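Hilo sobre esmaltes y temperatura de servicio, que quedó pendiente desde abril. Va por partes y sin prisa.

1/ Punto de partida: un cuenco de gres esmaltado no es un material, son dos. Cuerpo y vidrio se enfrían juntos pero no encogen lo mismo. La diferencia entre sus coeficientes de dilatación decide casi todo lo que sigue.

2/ Si el esmalte encoge más que el cuerpo, queda en tracción y se cuartea. Si encoge menos, queda en compresión. Una compresión moderada es lo deseable: el vidrio aguanta mucho mejor que lo aprieten a que lo estiren.

3/ Con demasiada compresión el esmalte salta en los bordes y en las aristas. Es el defecto que más se confunde con un golpe. Para distinguirlos, mirad el canto de la lasca: si arrastra una película de cuerpo, sospechad del ajuste.

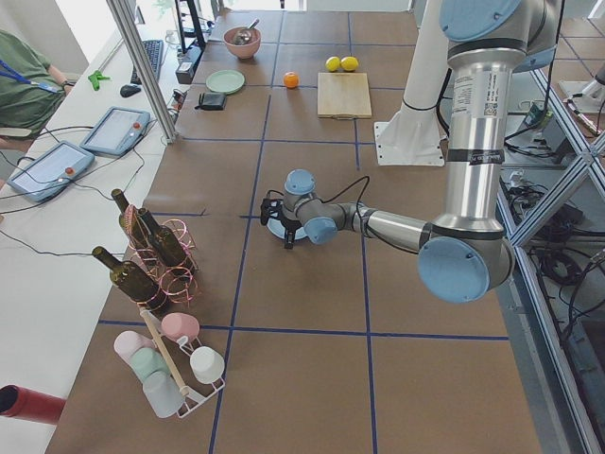 Cuenco rosa de cerámica con cuchara de metal, al fondo de la mesa.

4/ El cuarteado puede tardar. Una pieza sale limpia del horno y se cuartea meses después, cuando el cuerpo poroso absorbe humedad y se hincha. Dar por buena una receta la misma tarde de la descarga es un error de método.

5/ Mi ensayo de rutina: agua hirviendo, un minuto, agua con hielo, secar, tinta diluida, lupa. Repetir. Quien quiera ser más severo puede pasar por congelador - pero entonces ya mide también la porosidad del cuerpo y conviene anotarlo aparte.

6/ Signe Wallin me preguntaba por el rosa. Los rosas de cromo y estaño piden calcio alto y poco magnesio. Con zinc viran a marrón. Los pigmentos encapsulados son más dóciles, pero si se muelen de más se rompe la cápsula y el color se va.

7/ Lo que casi nunca se publica con la receta: el sodio y el potasio suben mucho la dilatación. Cambiar un feldespato por otro «parecido» basta para estropear el ajuste. Me pasó al sustituir la frita Rustad por la Zomis sin recalcular. Tono idéntico, cuarteado en toda la serie.

8/ Correcciones, en el orden en que las pruebo: más sílice, luego boro en lugar de parte del sodio, luego litio en dosis pequeña. Cada cambio en una placa distinta. Dos cambios en la misma placa no enseñan nada.

9/ El grosor cuenta. Una capa doble se cuartea antes que una simple con la misma fórmula. En cuencos el problema está en el fondo interior, donde se acumula esmalte por gravedad. Yo vacío y giro a la vez, y peso la pieza antes y después. 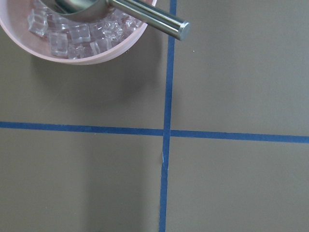

SEGUNDA PARTE: EL CUADERNO

10/ Numero las placas de corrido, sin reiniciar por hornada. La 2,815 es la última con el feldespato antiguo y la 2,856 la primera que pasó 3 ciclos sin una línea de tinta. Lleva base Pina y cuerpo Jusetlow.

11/ Por placa apunto receta en masa, densidad del baño, segundos de inmersión, posición en el horno y curva de enfriamiento. El último dato es el que más se olvida. Por debajo de 573 grados bajo despacio, por el cuarzo.

12/ Queda abierta la cristobalita. Si alguien tiene dilatometrías de gres recocido varias veces, me interesan los datos en bruto - las gráficas suavizadas no me sirven.

Usamos cookies propias y de terceros para mejorar tu experiencia. Aceptar todas | Configurar | Rechazar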